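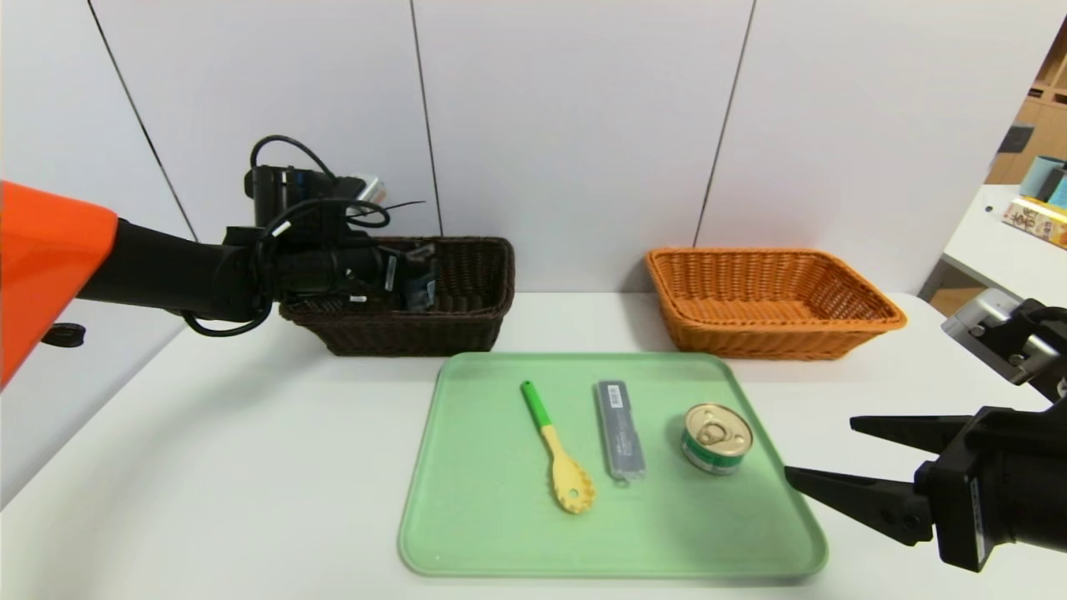 살림 게시판 > 수납/정리
제목: 쟁반 하나, 바구니 두 개로 주방 잡동사니 나누는 방식 (의견 구합니다)
글쓴이: 밤나무골
작성일: 2024-03-27
조회 128

솔소프(Sollthorpe)로 이사 온 뒤로 주방 서랍 하나가 계속 문제였습니다. 칼이나 수저처럼 자리가 정해진 것은 괜찮은데, 어디에도 안 들어가는 것들이 전부 그 서랍으로 갔습니다. 국자류, 작은 통조림, 케이스, 낱개로 남은 봉지 같은 것들입니다. 서랍 칸막이를 사서 넣어 봤지만 칸 크기에 안 맞는 물건이 또 그 위에 쌓였습니다.

그래서 칸막이를 빼고 방식을 바꿨습니다. 순서는 이렇습니다.

1. 테이블을 비우고 뒤쪽에 바구니 두 개를 나란히 둔다.
2. 앞에 쟁반을 둔다.
3. 서랍에서 쟁반에 올릴 만큼만 꺼낸다.
4. 쟁반에 있는 것은 전부 둘 중 한 바구니로 보낸다.
5. 쟁반이 비면 다시 꺼낸다.

갈색 바구니는 먹는 게 아닌 것, 주황 바구니는 먹는 것입니다. 기준은 그것뿐입니다. 처음에는 자주 쓰는 것과 가끔 쓰는 것으로 나눴는데, 파스타 집게나 건지개를 들 때마다 이게 자주인지 가끔인지 생각하느라 진도가 안 나갔습니다. 먹는 것이냐 아니냐는 생각할 게 없어서 빠릅니다.

쟁반은 테두리가 있는 것이 낫습니다. 평평한 판을 써 봤는데 둥근 물건이 굴러서 테이블 밑으로 떨어졌습니다. 바구니는 뚜껑 없는 것으로, 높이가 서로 비슷한 것이 좋습니다. 한쪽이 높으면 그쪽으로만 물건을 던져 넣게 됩니다.

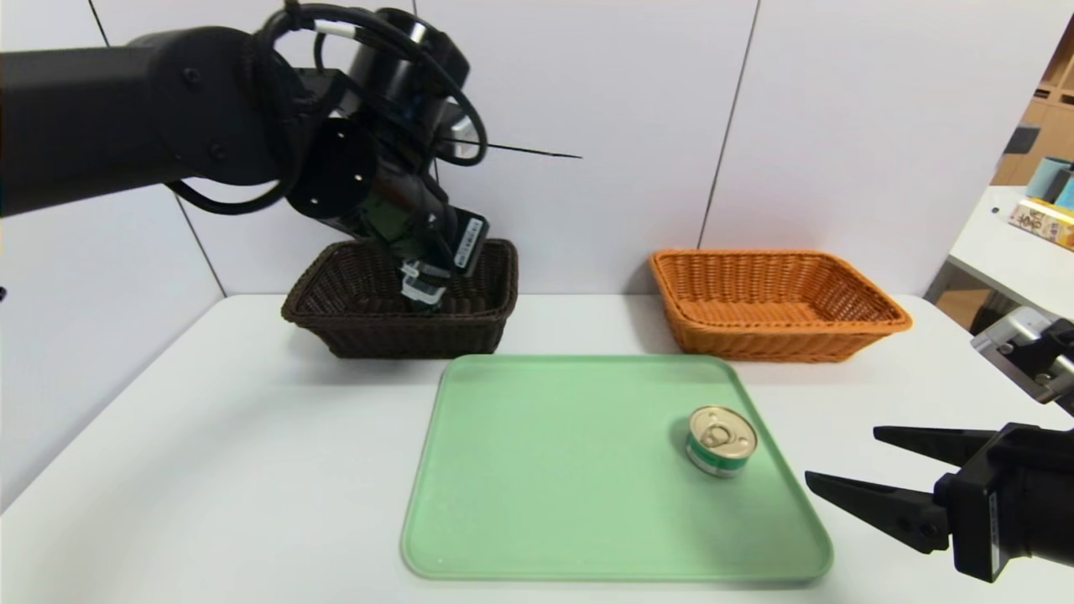

쟁반 위에는 캔 하나. 주황 바구니는 비어 있음.

분류가 끝나면 바구니째 선반에 올립니다. 저희 집 선반은 폭이 121cm인데 바구니 두 개를 나란히 놓고도 밥솥 자리가 남습니다.

여쭤보고 싶은 건 두 가지입니다.

하나는 바구니 재질입니다. 엮은 바구니를 주방에서 오래 쓰신 분 계신가요. 기름때가 끼면 닦을 수 있는지, 틈에 부스러기가 들어가면 어떻게 하시는지 궁금합니다.

다른 하나는 기준입니다. 먹는 것과 아닌 것으로만 나누면 나중에 바구니 안이 또 섞이지 않을지, 오래 해 보신 분 이야기를 듣고 싶습니다.

----------
댓글

된장세숟갈
엮은 바구니 주방에서 3년 썼습니다. 가스레인지 옆에 두면 안 됩니다. 저는 레인지 바로 옆 선반에 뒀다가 테두리 쪽이 끈적해져서 칫솔에 중성세제 묻혀서 닦았는데, 틈 안쪽은 결국 다 못 닦았습니다. 지금은 식탁 쪽 선반에 두고 쓰고 그 뒤로는 괜찮습니다. 부스러기는 뒤집어서 두드리면 거의 나옵니다. 안 나오는 건 청소기 솔 달린 노즐로 빨아들입니다.

서쪽창
저는 반대입니다. 주방에는 플라스틱이나 철제 바구니를 써야 합니다. 엮은 바구니는 보기에는 좋은데 물이 묻으면 마르는 데 오래 걸리고, 장마철에 한 번 곰팡이가 오면 버려야 합니다. 특히 방금 씻은 조리 도구를 덜 말린 채로 넣는 집이면 더 그렇습니다. 건지개처럼 구멍 있는 도구는 구멍에 물이 맺혀 있는 경우가 많습니다.

된장세숟갈
서쪽창님, 덜 말린 걸 넣으면 어떤 통이든 냄새가 납니다. 플라스틱 통은 바닥에 물이 고이고요. 재질 문제라기보다 말리고 넣느냐의 문제 같습니다.

서쪽창
플라스틱은 고인 물을 버리고 행주로 닦으면 끝이고, 엮은 건 그게 안 됩니다. 저는 버려 본 사람이라 하는 말입니다. 안에 비닐이라도 깔고 쓰시길.

밤나무골 (글쓴이)
두 분 말씀 감사합니다. 저희는 레인지에서 떨어진 벽 쪽이라 기름은 덜할 것 같습니다. 물기는 생각을 못 했습니다. 건조대에서 바로 바구니로 옮기는 일이 많아서 하룻밤 두고 옮기는 걸로 바꾸겠습니다.

Mushi
안에 까는 건 비닐보다 얇은 실리콘 매트를 잘라서 쓰는 쪽을 추천합니다. 비닐은 물건을 꺼낼 때마다 딸려 나옵니다. 제 바구니는 Bollness에서 산 건데 바닥이 정확한 직사각형이 아니라서 종이로 본을 먼저 뜨고 매트를 잘랐습니다. 모서리는 둥글게 치는 게 잘 들어갑니다.

서쪽창
본을 뜨고 매트를 자르고... 그럴 바에는 플라스틱 바구니를 사는 게 맞지 않나요.

Mushi
이미 있는 바구니라서요. 자르는 데 5분 걸렸습니다.

위브데일아래층
기준 질문에 답 답니다. 저는 먹는 것/아닌 것으로 나눠서 쓰다가 실패했습니다. 먹는 것 바구니는 괜찮습니다. 유통기한이 있으니까 어차피 들여다보게 됩니다. 문제는 아닌 것 바구니입니다. 국자, 고무줄, 설명서, 열쇠, 카드 케이스가 다 들어가고, 두 달이 지나면 예전 서랍하고 똑같아집니다. 서랍이 바구니로 이름만 바뀐 겁니다. 바구니를 하나 더 두고 조리 도구를 따로 빼시는 걸 권합니다.

밤나무골 (글쓴이)
그게 제일 걱정하던 부분입니다. 그런데 바구니가 셋이 되면 쟁반 앞에서 고르는 시간이 다시 늘어날 것 같아서 망설이고 있습니다. 위브데일아래층님은 지금 몇 칸으로 쓰시나요?

위브데일아래층
조리 도구는 통에 세워서 꽂고, 나머지는 바구니 두 개입니다. 세워 꽂는 것은 생각할 필요가 없습니다. 손잡이가 있고 요리에 쓰면 통, 그 외에는 바구니. 위브데일(Wivdale) 쪽 집들은 서랍이 얕아서 국자류는 어차피 서랍에 안 들어갑니다. 집주인 Liam Breathnach 씨도 국자는 전부 통에 꽂아 두고 살라고 하더군요.

콩나물값
저는 글쓴이 방식이 맞다고 봅니다. 바구니가 늘어나면 사람은 결국 아무 데나 넣습니다. 저희 집은 시어머니, 남편, 아이까지 다 같이 쓰는 주방인데, 기준이 둘일 때만 지켜졌습니다. 조리 도구 통을 따로 놨더니 거기에 볼펜이 꽂혀 있었습니다. 가위도요. 혼자 사는 집 기준과 여럿이 사는 집 기준은 달라야 합니다.

위브데일아래층
볼펜은 저희 통에도 가끔 꽂혀 있습니다. 그건 뺍니다. 볼펜 하나 때문에 통을 없애지는 않습니다.

콩나물값
빼는 사람이 항상 같은 사람이라는 게 문제입니다.

된장세숟갈
이건 콩나물값님 말씀에 동의합니다.

느린물
다른 이야기인데, 쟁반에 한 번에 얼마나 올리시나요? 저는 이 방법을 Ivars Koppel이라는 사람의 정리 글에서 보고 따라 해 봤는데, 그 글에서는 쟁반이 꽉 차게 올리라고 했습니다. 꽉 채우니까 작은 물건이 큰 물건 밑에 깔려서 결국 두 번 뒤적이게 되더군요. 제가 잘못한 건지 모르겠습니다.

밤나무골 (글쓴이)
저도 처음에는 가득 올렸다가 줄였습니다. 겹치지 않게 놓을 수 있는 만큼만 올립니다. 사진 하나 더 붙입니다.
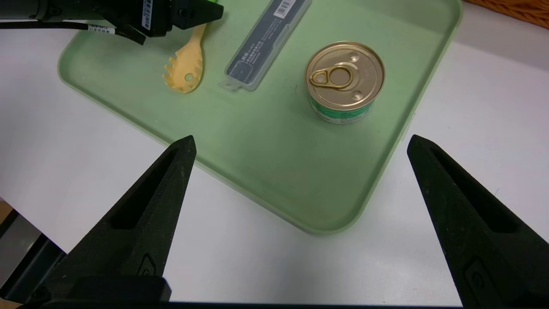
쟁반에 덜 올리면 시간이 더 걸릴 것 같지만 저는 오히려 빨라졌습니다. 물건을 집어 들기 전에 어느 바구니인지 이미 정해지기 때문입니다. 국자류 하나, 케이스 하나, 캔 하나 정도면 서로 닿지 않아서 하나를 들어도 옆의 것이 밀리지 않습니다. 건지개는 머리 쪽에 톱니가 있어서 다른 것과 겹쳐 두면 비닐봉지나 끈에 잘 걸립니다. 예전에 서랍에서 건지개를 빼면 고무줄 뭉치가 같이 올라오곤 했습니다. 고리 달린 캔도 다른 물건 밑에 깔아 두지 않습니다. 고리가 들린 채로 있으면 걸려서 열릴까 봐 신경이 쓰입니다.

느린물
겹치지 않게. 알겠습니다. 쟁반을 좀 큰 걸로 바꾸는 게 나을까요?

밤나무골 (글쓴이)
큰 쟁반을 쓰면 그만큼 또 올리게 됩니다. 다만 너무 작으면 국자 손잡이가 밖으로 나가서 팔에 걸립니다. 집에서 제일 긴 조리 도구가 비스듬히라도 올라가면 충분합니다.

서쪽창
쟁반은 왜 필요한가요? 서랍에서 꺼내서 바로 바구니에 넣으면 되는데요. 단계가 하나 더 있는 걸로 보입니다.

밤나무골 (글쓴이)
서랍에서 바로 넣으면 서랍 안을 계속 뒤지게 됩니다. 저는 그러다가 "이건 나중에" 하고 다시 넣은 게 많았습니다. 쟁반에 올라온 건 되돌려 넣지 않는다는 규칙이 있어서 그게 없어졌습니다.

서쪽창
의지의 문제 같은데, 뭐 쟁반이 있어서 된다면 쓰시면 되겠네요.

Mushi
저도 쟁반 씁니다. 다른 이유인데, 서랍에서 나온 물건에는 먼지나 부스러기가 묻어 있습니다. 쟁반은 끝나고 싱크대에서 한 번 씻으면 됩니다. 테이블에 바로 늘어놓으면 테이블을 닦아야 하고요. 색이 연한 쟁반이 좋습니다. 나사나 깨알 같은 것이 눈에 보입니다.

콩나물값
연한 색 쟁반은 긁힌 자국이 금방 보이지 않나요? 저희 집 건 그래서 손님상에는 못 냅니다.

Mushi
그래서 분류용은 손님상에 안 내는 걸로 씁니다.

유자한병
통조림 보관에 대해서 하나만 적습니다. 캔을 바구니에 눕혀서 넣는 분들이 계신데, 낮은 캔은 세워서 넣어야 날짜가 보입니다. 저는 뚜껑이나 바닥에 찍힌 날짜를 위로 가게 놓습니다. 눕혀 두면 굴러서 바구니를 꺼낼 때마다 소리도 나고 자리도 바뀝니다.

밤나무골 (글쓴이)
저는 넣을 때는 신경을 안 쓰고 선반에 올리기 전에 한 번 세웁니다. 분류하면서 방향까지 맞추면 느려져서요.

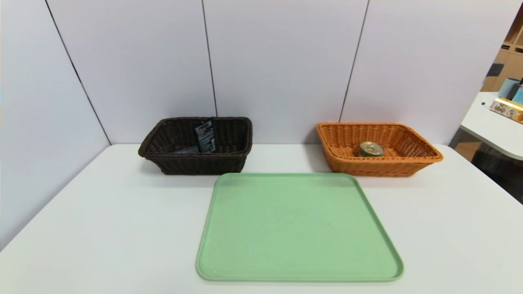 쟁반 빈 상태. 캔은 오른쪽 주황 바구니 안에 옆으로 누워 있음.

유자한병
네, 딱 이 상태에서 세우시면 됩니다. 그런데 캔이 하나일 때는 세워도 선반에 올리다가 넘어지기 쉽습니다. 저는 빈 유리병을 옆에 받쳐 둡니다.

서쪽창
유리병을 바구니에 넣으면 무거워집니다. 그리고 선반에서 내릴 때 위험합니다. 캔이 적으면 그냥 눕혀 두는 게 낫습니다. 누운 캔은 더 넘어질 데가 없습니다.

유자한병
그건 그렇네요. 다만 저희는 캔이 많은 집이라 세우는 게 맞습니다.

된장세숟갈
왼쪽 바구니에 봉지를 세워서 벽에 기대 놓으신 건 일부러 그러신 건가요? 저는 납작한 봉지를 눕혀 두면 위에 뭐가 쌓이면서 존재를 잊습니다. 뒤쪽 벽에 기대 세우면 앞면이 보여서 좋던데요.

밤나무골 (글쓴이)
납작한 봉지는 되도록 그렇게 세웁니다. 위로 올라온 부분만 보여도 뭔지 알 수 있습니다. 바닥에 눕는 건 납작해도 잘 안 보입니다. 특히 짙은 갈색 바구니에 어두운 물건을 넣으면 거의 안 보입니다. 이건 쓰면서 알게 된 단점입니다.

된장세숟갈
그러면 아닌 것 바구니를 주황으로 하고 먹는 것을 갈색으로 바꾸는 건 어떤가요. 잡동사니 쪽이 어두운 색 물건이 많을 텐데요. 리모컨 건전지 덮개, 케이블, 열쇠고리 같은 것들은 다 까맣습니다.

밤나무골 (글쓴이)
그 생각을 못 했네요. 그런데 식구들이 이미 주황은 먹는 것으로 외워서 바꾸면 한동안 섞일 것 같습니다. 대신 갈색 바구니 바닥에 밝은색 매트를 깔아 보겠습니다. Mushi님 방법대로 본부터 뜨고요.

Mushi
흰색은 때가 타니까 연회색 추천합니다.

서쪽창
결국 매트를 까시는군요.

위브데일아래층
다시 기준 이야기로 돌아가서, 콩나물값님 말씀을 읽고 생각해 봤는데 저는 둘이 사는 집이라 통을 따로 두는 게 가능한 것 같습니다. 식구가 많으면 글쓴이 방식 그대로 하되 아닌 것 바구니를 한 달에 한 번 쟁반에 다시 쏟는 건 어떨까요. 두 달을 넘기면 손대기 싫어집니다. 제가 그랬습니다.

콩나물값
한 달에 한 번은 할 만합니다. 저희는 분리수거 나가는 날에 같이 합니다. 버릴 게 나오면 바로 들고 나갈 수 있어서요. 설명서 종류가 제일 많이 나옵니다.

느린물
설명서는 다들 버리시나요? 저는 밥솥 설명서를 버렸다가 예약 취사를 못 해서 고생했습니다.

콩나물값
찍어 두고 버립니다. 밥솥 건 남겼습니다.

서쪽창
설명서는 주방에 두지 마시고 서류함에 넣으세요. 먹는 것도 아니고 조리 도구도 아닌데 왜 주방에 있습니까.

위브데일아래층
서류함이 주방에 있는 집도 있습니다.

유자한병
저희 집이요.

밤나무골 (글쓴이)
답글이 많이 달려서 제가 하기로 한 것만 적어 둡니다. 바구니는 그대로 쓰고, 씻은 도구는 하룻밤 말려서 넣습니다. 갈색 바구니 바닥에는 연회색 매트를 깝니다. 기준은 두 가지로 유지하고 한 달에 한 번 갈색 쪽만 쟁반으로 다시 꺼냅니다. 조리 도구 통은 7월까지 써 보고 그때도 섞이면 놓겠습니다.

위브데일아래층
7월이면 놓게 되실 겁니다.

콩나물값
안 놓으셔도 됩니다. 볼펜 생각하세요.

느린물
저는 오늘 저녁에 겹치지 않게 올려서 다시 해 봤습니다. 서랍 하나가 끝났습니다. 쟁반을 여러 번 채우긴 했는데 뒤적이는 건 없었습니다. 다만 바구니가 하나뿐이라 먹는 건 냄비에 담았습니다. 바구니 사기 전에 폭을 재야 하는데 밤나무골님 선반 폭이 121cm라고 하셨죠. 바구니 한 개 폭은 얼마나 되나요?

밤나무골 (글쓴이)
내일 재서 적겠습니다. 손잡이 없는 것으로 고르시면 선반에 넣을 때 덜 걸립니다.

서쪽창
그리고 플라스틱으로 사세요.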